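Facilities Help Desk – Maglaya Residence Hall
Ticket 187: Hot water loss on upper floors, east riser
Status: Resolved, under observation
Opened: November 23, 2025
Priority: High
Submitted through: Resident portal

Original report

Residents of the upper floors report that showers on the east side of the building turn lukewarm within a few minutes of use. The problem is worst in the early morning and again in the late evening. Kitchen sinks on the same floors are affected to a lesser degree. The west side of the building has normal hot water at all hours. No leaks, discolored water or unusual smells have been reported. Residents have been told not to adjust the mixing valves in the shower units themselves.

Entry 1 – Help Desk

Ticket accepted and assigned to the Mechanical Services group. A search of past tickets shows a similar complaint from the east side in June, closed at that time as "normal demand." The earlier ticket has been linked to this one and should be read together with it. The Help Desk has asked residents to report the hour, the fixture and the length of time hot water was available. Reports without an apartment number cannot be used.

Entry 2 – Mechanical Services

First visit completed. The Grirkby water heater in the basement plant room was found in normal operation with no fault codes on the display. The burner fired on demand and shut off as expected. The 700-gallon storage tank was at its set temperature at the upper and lower sensors. The supply header was hot to the touch along its full length.

The return line on the east riser was cool. The return line on the west riser was warm. This points to poor circulation on the east side and not to a lack of heating capacity. No adjustment was made during this visit, so that the building could be observed in its reported condition.
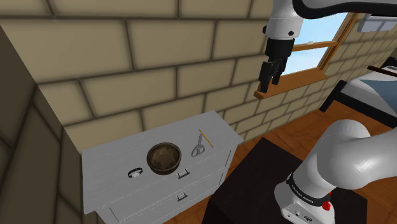 Mechanical Services requests approval to shut down the east riser for up to 50 minutes in order to inspect the circulation pump and the balancing valve. The west riser can remain in service throughout.

Entry 3 – Building Administration

Shutdown approved for the early afternoon. Notices are to be posted in the lobby, in the laundry room and at each elevator landing before work begins. The notice must state that cold water will also be off at east side fixtures, as this was left out of the June notice and led to a number of calls. Mechanical Services is to inform the Help Desk when water has been restored.

Entry 4 – Mechanical Services

Shutdown carried out as approved. Findings were as follows.

Circulation pump, east riser: Dranau unit, running, no unusual noise or vibration. The speed selector was on setting 3, which matches the plant room log. Current draw was within the range on the nameplate. The pump was left in place.

Check valve, downstream of pump: opened and inspected. The disc moved freely. Light scale on the seat was removed.

Strainer, upstream of pump: heavily loaded with scale and small pieces of gasket material. The basket was removed, cleaned and refitted with a new seal. The source of the gasket material was not found.

Balancing valve: found almost fully closed. The plant room log has no entry for any change to this valve. The handle was not locked and carried no tag.

The balancing valve was reset to the position given in the commissioning sheet. The riser was refilled slowly and air was released at the top floor vent. The return line became warm before the crew left the building.

Entry 5 – Help Desk

Water restored and residents informed. Two apartments on the top floor reported spitting taps and cloudy water shortly after service resumed. Both were advised to run the cold tap and then the hot tap until the flow was steady. Neither has called back.

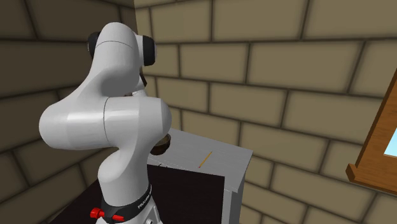
One further report was received of a shower that remains lukewarm at all hours. The resident confirms that the bathroom sink is hot. This suggests a fault in the shower mixing valve in that apartment, and a separate ticket has been opened so that this record stays limited to the riser.

Entry 6 – Mechanical Services

Follow-up visit completed during the evening period of high use. East and west return lines were both warm. Fixtures on the upper floors were tested with the permission of residents, and hot water arrived promptly and held steady. The strainer was opened a second time and contained a small amount of loose scale, with no further gasket material.

The balancing valve has been locked in position and tagged. The tag gives the setting and directs staff to contact Mechanical Services before moving it – this includes outside contractors. Jerkmont, the contractor for the annual tank service, has been asked to confirm in writing whether its crew moved the valve during the last service visit. A reply has not been received.

Entry 7 – Building Administration

The findings are accepted. The following actions are recorded against this ticket.

Strainer cleaning on both risers is added to the quarterly maintenance list.

All valve changes in the plant room are to be written in the log on the day they are made, with the old and new positions.

The June ticket is to be reclassified from "normal demand" to "circulation fault, east riser."

Mechanical Services will check return line temperatures on both risers at each regular plant room visit. If the east return falls below the west return again, this ticket is to be reopened and a new one should not be created.

Entry 8 – Help Desk

Status changed to Resolved, under observation. Contractor reply outstanding. Replacement strainer basket for the east riser on order, to be held in the plant room spares cabinet.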